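Informe de avance para la dirección - Compra de equipos de manipulación, fase previa
Proyecto Hunden, línea de preparación de pedidos de farmacia
21 de enero de 2024
Redacta: Danang Nair

1. Qué se pidió y en qué punto estamos

En la última revisión se me encargó decir si conviene reservar presupuesto para un segundo brazo con mano articulada o seguir con las pinzas de dos dedos que ya tenemos amortizadas. La respuesta corta es que todavía no recomiendo firmar nada. La respuesta larga ocupa el resto del informe y va a gustar poco a quien ya haya visto el vídeo comercial de Kurner.

De lo previsto para este periodo se ha hecho lo siguiente: la celda de ensayo está montada, se han recibido ofertas por escrito de Kurner y de Kerkunier, y se ha cerrado la lista de envases con los que se va a probar. Queda pendiente el ensayo de duración, que depende de un recambio de cableado que Purba lleva dos entregas prometiendo. No he incluido en este documento ninguna cifra de rendimiento porque las que tengo proceden de los proveedores y no las hemos podido repetir.

2. Trabajo en la celda

Casi todo el tiempo se ha ido en el agarre de frascos pequeños. El catálogo habla de "manipulación universal", expresión que en mi experiencia significa que alguien ha probado con una pelota y con una caja. Los frascos de farmacia son otra cosa: cilíndricos, ligeros, con la etiqueta pegada donde uno querría apoyar el dedo, y en nuestros pedidos suelen ir juntos. Por eso el protocolo incluye el agarre con dos envases pegados uno al otro, que es donde los proveedores prefieren no entrar.

La mano articulada cierra los dedos alrededor de dos frascos naranjas a la vez, y eso una pinza paralela lo hace mal. Lo reconozco sin problema. Lo que no sé es cuánto dura ajustada, ni qué pasa cuando se cambia el lote de envases y el plástico es un poco más liso. Tampoco está resuelto el recorrido de los cables por detrás de los dedos - van en bucles bastante abiertos y cualquier estructura cercana es un candidato a engancharlos. He pedido a Kurner una propuesta de guiado y la contestación ha sido un folleto. 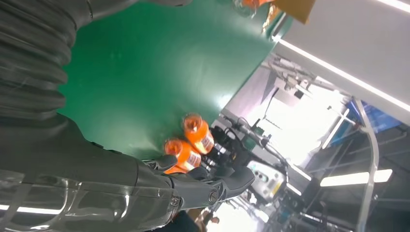
3. Presupuesto

La partida de consumibles y protecciones para la mano figura en la oferta de Kurner con 1479 euros por juego. Kerkunier pide 748 por lo que describe como equivalente. No lo es: la oferta barata deja fuera la funda de fuelle, y sin ella no pienso poner el brazo a trabajar junto a otra maquinaria. Hasta que las dos ofertas digan lo mismo, compararlas sirve de poco.

Ninguna de las dos incluye formación. Kurner la ofrece aparte y Kerkunier la da "según disponibilidad", fórmula que ya conocemos de la compra anterior y que acabó con nuestro personal leyendo manuales por las tardes.

Hay además un gasto que no aparecía en la solicitud inicial y que conviene asumir ya. La mesa verde de la celda tiene una superficie algo brillante y el reflejo de la iluminación del techo puede molestar a las cámaras. Cambiar el tablero o apantallar las luminarias costará 200 euros en material, más las horas de taller. Es poco dinero, pero quiero que conste en la partida del proyecto y que no se cargue a mantenimiento, como se hizo con la celda vieja.

4. Riesgos

El plazo. Kurner asegura la entrega antes de que acabe febrero. También la aseguraba para el pedido anterior.

La dependencia de un solo fabricante. Los dedos, los tornillos de las articulaciones y las fundas son piezas propias, y no he conseguido que ningún proveedor me dé por escrito durante cuántos años servirá repuestos.

El entusiasmo interno. Varias áreas han empezado a planificar como si el segundo brazo estuviera comprado, y Expedición ha llegado a dibujarlo en su plano de planta. Agradecería que la dirección lo frenase.

5. Qué propongo

Mantener bloqueada la partida de inversión hasta disponer del ensayo de duración con la mano actual. Autorizar únicamente el gasto del tablero o del apantallado, y un juego de protecciones para no parar la celda a mitad de prueba. Pedir a Kurner y a Kerkunier ofertas nuevas sobre una misma especificación, con funda, guiado de cables, formación y compromiso de repuestos. La especificación la tengo redactada y puedo enviarla en cuanto se apruebe este informe.

Si el recambio de Purba llega en febrero, el próximo informe traerá datos propios. Si no llega, pediré autorización para comprarlo a otro.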